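Chapter 3
Setting Out: The Pot, the Bowl, and the Lid

If you have come this far in the book, you have already sorted your pantry and learned to read a recipe all the way down to the last line, and I hope you gave yourself a little credit for it. Now we get to the part I love best, the few quiet minutes before anything is cooked at all. My own first teacher, Montserrat Zavala, called it "laying the table for the cook," and she would not let any of us near a stove in the Baird kitchen until it was done to her liking (her liking took some getting used to!).

Her method began with the work surface. She covered it, marked it off in squares with tape, and had each of us choose a square for every item and say out loud why it belonged there.
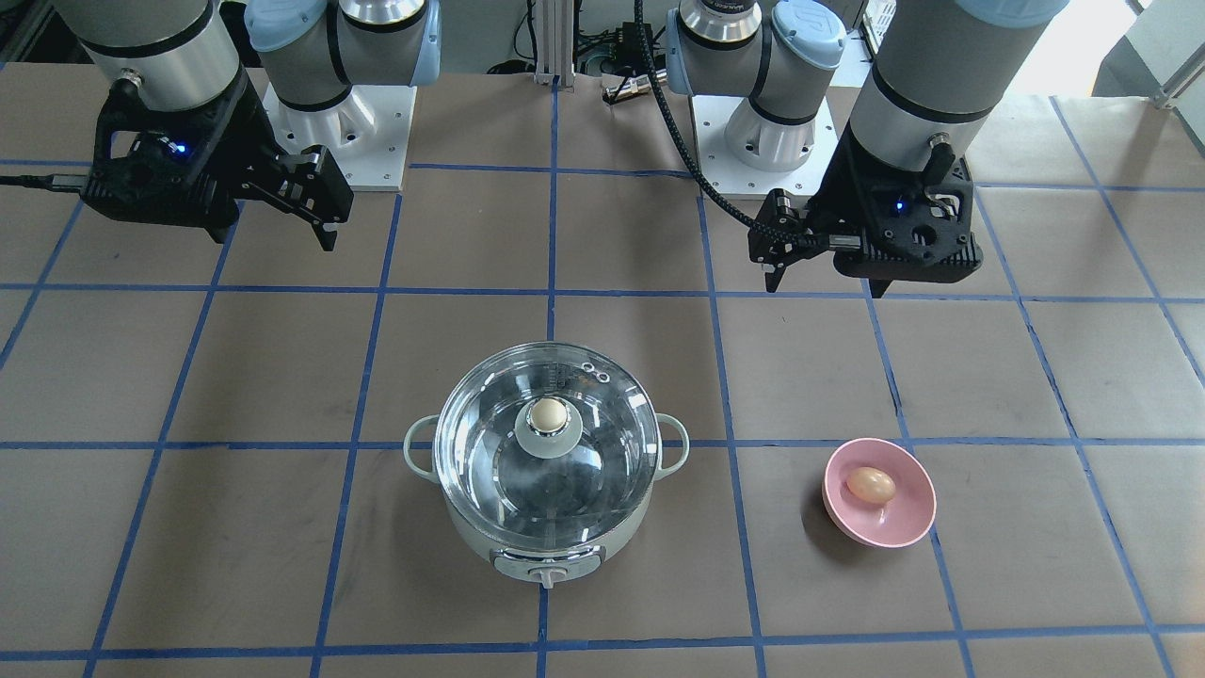 You may think this sounds fussy, and on the first morning I thought so too. But by the end of the term my hands went to the right spot while my eyes were still on the recipe, and I have cooked more calmly ever since. You don't need tape at home, of course. A folded dish towel or the edge of a cutting board will mark off a space perfectly well.

Start with the bowl. A small, light one is plenty for the exercises in this chapter, and plastic is fine, as it will only be holding things for you. Set it down empty, a hand's width or so from the pot, so that you can reach into one without brushing your sleeve against the other.
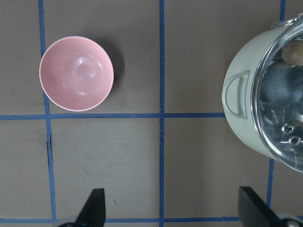

Next comes the pot. Turn it so the side handles point left and right, where both hands can find them, and take the lid off before you put anything in. An egg should be lowered in gently, with your fingers right down near the bottom, and never dropped from the rim. Rigoberto Hinojosa, who shared my bench that year, cracked 17 before he believed this. 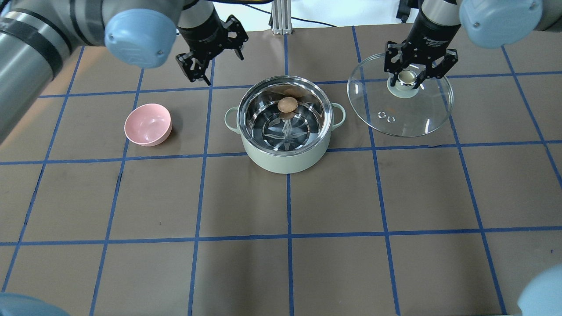 Where should the lid go while you are filling the pot?
Give it a place of its own beside the pot, well in from the edge of the table, and keep that place clear until the lid goes back on.

Exercise 3.1 asks you to set out a pot, a lid, and a bowl, put everything away again, and then repeat the whole thing from memory.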